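Cuaderno de taller, encuadernación. Miércoles, junio

Sigo con el libro de cuentas de Mamomstead. Pierina lo dejó bajo peso el viernes y hoy por fin lo abro. Lomo plano, pero el cuerpo se abre solo por el cuaderno 9, mala señal. Costura original sobre tres nervios de cáñamo, los dos de cabeza partidos justo en el cajo. El de pie aguanta de milagro.

Colación antes de tocar nada: 14 cuadernos, 280 páginas foliadas a lápiz por alguien moderno (se salta la 112 y repite la 201, no corregir, anotar en la ficha y ya). Los dos últimos cuadernos son más delgados que el resto y el papel es otro, más blanco, sin corondeles. Añadido posterior seguro. Falta hoja en el 6, se ve el talón. Preguntar a Pierina si el cliente lo sabe, que luego vienen los disgustos.

9:40. Desmontaje. Corto hilo por el centro de cada cuaderno, sin tirar. Cola vieja de lomo: animal, muy cristalizada, salta en escamas con la plegadera. Donde no salta, cataplasma de metilcelulosa, 15 min y rascar con espátula de hueso. En el cuaderno 3 me pasé de tiempo y se ha ablandado el pliegue. Secante, tyvek y peso ligero. Mañana veo si hay que reforzar, casi seguro que sí.

La cola del Stenano que dejaron abierta NO vale. Huele y hace hilos. Tirarla. He hecho engrudo nuevo, trigo, 1 a 5, pasado dos veces por el tamiz de crin. Queda en el tarro de tapa azul. Por favor no meter pinceles sucios, que dura tres días si se le trata bien.

Refuerzos de pliegue: tisú de 9 g en los cuadernos exteriores, de 5 g en los de dentro. Tiras de 12 mm rasgadas al agua. Cortadas a cuchilla marcan borde al doblar, lo vimos en el misal del año pasado y no quiero repetirlo. Hechos del 1 al 8, me paro a comer.

Prueba de hilo. Pouran insiste en el lino 18/3 de Marchetti, yo tiraba más al 25/3 por el hinchado. Hacemos dos maquetas con papel de sobra, mismos cuadernos, misma tensión mas o menos. Con el 18/3 el lomo me sube demasiado y al redondear hace escalón. Con el 25/3 queda bonito pero se nota flojo al abrir a 180. Pouran dice que el problema es mi tensión y no el hilo. Puede ser. Repetimos con el 18/3 tirando siempre en paralelo al pliegue, nunca hacia arriba, y bajando cada dos cuadernos con la plegadera. Mejor. Bastante mejor. Me cuesta admitirlo pero vamos con el 18/3.
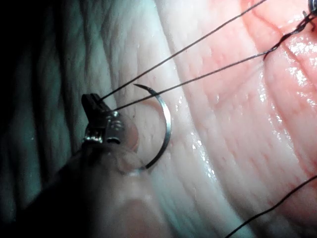 Cera: una sola pasada por el hilo, y luego entre los dedos para que entre. Si se da dos veces se queda pegajoso, coge pelusa y ensucia el agujero. Hebras de brazo y medio como mucho. Más largas se enredan y se pelan al rozar contra el papel. Empalme con nudo de tejedor y siempre por fuera, en el lomo, nunca dentro del cuaderno.

Estaciones: reuso los agujeros antiguos en los cuadernos buenos. En los reforzados perforo de nuevo sobre la cuna con la plantilla de cartulina, punzón fino, de dentro a fuera. Ojo: la plantilla tiene arriba y abajo, he marcado la cabeza con una cruz. Ya perforé uno al revés. Es el 11. Se tapan los agujeros falsos con pulpa y no se entera nadie, pero va a la ficha igualmente.

Soportes: cordel doble de cáñamo, cuatro cabos, tensado en el telar. Los nervios originales miden 5 mm, lo más parecido que tenemos da 4,5. Vale. Costura seguida, todo a lo largo, rodeando el nervio y con una vuelta extra de relleno entre cuadernos. La original iba igual pero con dos cuadernos a la vez en la zona central, por ahorrar hilo supongo. Yo no lo hago, coser a dos en este papel es pedir que se parta otra vez.

16:15. Cosidos 1 a 6. Ritmo lento, el telar baila de la pata izquierda y hay que calzarlo con un taco. A ver si alguien le mete mano de una vez.

Cadenetas: en la de pie se me soltó el tercer enganche, desecho y repito. Comprobar SIEMPRE que la aguja pasa por detrás del cuaderno de abajo y no solo por el hilo, que es lo que me pasó. Aguja roma para esto, la de punta pincha el hilo anterior y luego no corre.

Tapas: cartón original recuperable, esquinas deshojadas. Engrudo con un poco de metilcelulosa entre capas y pinza con silicona por los dos lados. La piel está peor, polvo rojo en todo el lomo. Consolidar antes de levantar, klucel al 2 % en etanol, dos manos. Hacerlo en la campana, no en la mesa grande como la otra vez. La piel nueva para el lomo está en el rollo de Bestgate, referencia 577, becerro sin teñir. Queda justo para este y otro pequeño. Pedir más ya, que tardan.

Cabezadas: los restos son de hilo crudo y azul sobre alma de piel. El azul que tenemos es muy chillón. Pouran tiene un té de no se qué para bajarlo de tono, que haga muestra en un retal antes de teñir la madeja entera.

Cosas sueltas:
Secantes casi acabados, los que quedan en el cajón de abajo tienen mancha de té (gracias).
La prensa pequeña chirría, grasa en el husillo.
Devolver la cuchilla de chiflar, afilada.
Factura de Marchetti sin abrir encima del archivador, 256 euros, pasársela a Pierina.
Fotos del lomo antes de cortar hechas, falta bajarlas a la carpeta del libro.

Mañana: cuaderno 3 primero, si está seco tisú y a prensa. Luego seguir del 7 en adelante. No redondear hasta que estén todos cosidos y haya pasado una noche bajo peso. Si llega el cliente antes de las 12 que lo atienda Pierina, yo no quiero soltar la tensión a media costura.

Dejo el telar montado con el hilo sujeto con pinza. No tocar.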